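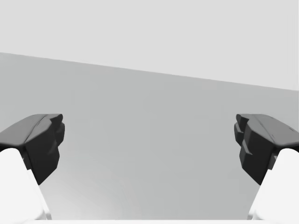
Community > Robots and Automation > Teaching by Demonstration > Wrist view and remote control

Aaliyah Girard
I am learning to control a two-arm robot in simulation by hand controllers, and I record my movements so that the robot can learn the task from them. I use the Idura software, the version from November. My problem is with the wrist view. When the gripper is wide open over the bare gray table, with the dark fingertip pads far apart on both sides, I can't judge how high I am. Everything is the same gray, so I go down too fast or I stop too early. Also the line where the table ends is tilted, and I always want to turn my hand to make it straight. I have recorded 100 demonstrations and I am afraid that many of them teach the robot to hesitate. Should I correct the tilt before each recording? And is it better to drive from the wrist view or from the view over the table? 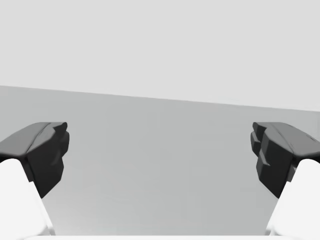

Wrist view with the gripper open, before I go to an object.

My task is to pick up one object and put it down in another place on the table. I tried slower movement but then every recording becomes very long.

Aidan Gilmartin
just delete them all and record again, 100 is nothing. Slow is fine, you can speed it up later.

Veerle Van den Broek
I don't agree that you must delete everything. Please first play back your recordings and look only at the part where the hand goes down. If the hand stops for a moment and then continues, keep it. If it goes up and down several times, remove it. When I did this with my own set at Potmont I had 141 recordings, and I removed about 4.

For the tilt, leave it. The line is tilted because the wrist is turned, and this is normal. What matters is whether the fingers can close on the sides of the object. If you turn the wrist only to make the line straight, you record a movement that has nothing to do with the task, and the robot can learn this also.

For the view, I use both. I move with the overhead view until the gripper is near the object, and I look at the wrist view only for the last part. 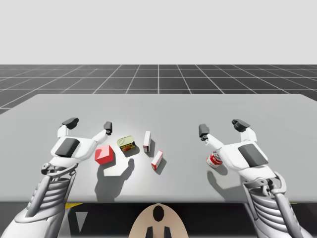
Shadows help me a lot with the height. In my simulator, the shadow of the gripper comes closer to it when I go down, so I watch the distance between them. Check that shadows are switched on in your settings. It is also good to begin with a simple shape, for example a cube, before you try a can or a thin box. With a cube you can see easily if your fingers are parallel to the sides. With a narrow box that is standing, a small mistake can push it over — then you have to decide if you keep the recording or not, and I do not keep it.

One more thing, don't change the speed of your hand controllers in the middle of a set. I did this once and I had to record 2 days of work again.

Aaliyah Girard
Thank you Veerle, I did not think about the shadows. They were switched off for the wrist view. I will look at the old recordings this evening and then continue with the cube.

Contact the moderators | Copyright Barnumville Robotics Community | Back to top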